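Datdale Opens Repair Counter for Things Most People Throw Out

DATDALE, August 2025 - Household repair firm Starneo has opened a walk-in counter on Dağdelen Street, where residents can bring in up to 2 broken items per visit. Toasters are welcome. Grudges against toasters are also welcome, but will not be itemized.

A trial in May drew 89 visitors and fixed 70 items, among them a doorbell that had been ringing on its own for years.

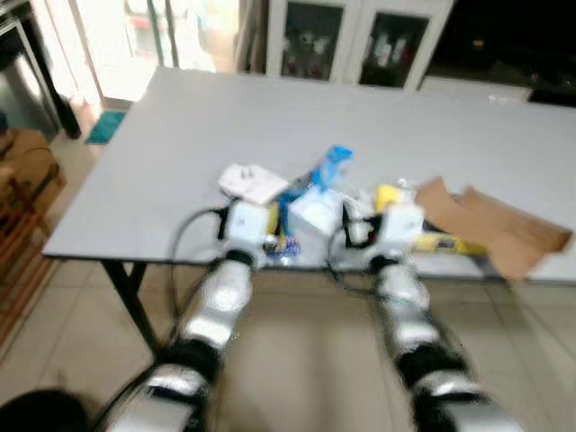 Small items on a long table with a pale gray top.

"People arrive apologizing for the state of their lamp," said Solène Besson, who manages the counter. "We have seen worse lamps."

Repairs start at $40, parts extra. Bookings are handled through Ekix, or in person by anyone who prefers to stand in line.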